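The Folding Room

When the laundry at Lougher closed its second shift, they kept 19 of us and sent the rest home with a box lunch and a letter. I had been folding for 22 years. The letter I got was a different one. It said I could teach.

The teaching was done at Givgate, across the parking lot, in a room with a gray floor and wires all over it. A young woman showed me how to hold the grippers. You put one in each hand and squeeze, and whatever you do gets saved. She asked me to fold a cloth and put it in the basket, then take it out and do it again.

"Like you normally would," she said.

I told her I normally used my fingers.

She wrote that down.

The first day I did it badly. The cloth slid away from me and I kept wanting to smooth it with my palm. At the laundry you feel the hem before you see it. With the grippers I had to look. By the second week I had stopped reaching for it with my thumb, and at home my husband said I was picking up my toast funny.

They paid by the fold. On a good day I did 379. The old crew asked what it was like over there and I said it was quiet, and you could sit down at lunch. One of them asked if I knew what it was for. I said I did. She went back to her sandwich.

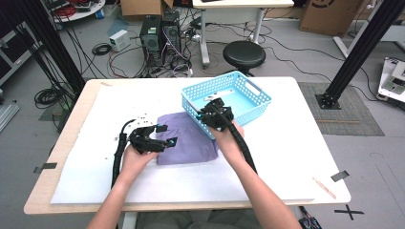 In June they took me over to see the machine work. It stood at my old station, between the press and the window. It picked up a towel by two corners, waited, and laid it down. Then it did something with the left side, a little tug before the second fold, to get the slack out.

My mother folded that way. I never told anyone at Givgate about it, and they never asked.

"It's slow," said the supervisor. "But it'll get there."

I watched it do 20 towels. The stack leaned a bit, and I put out my hand and straightened it. The supervisor told me to please stay behind the yellow line, so I went back behind the line and watched it do the next one.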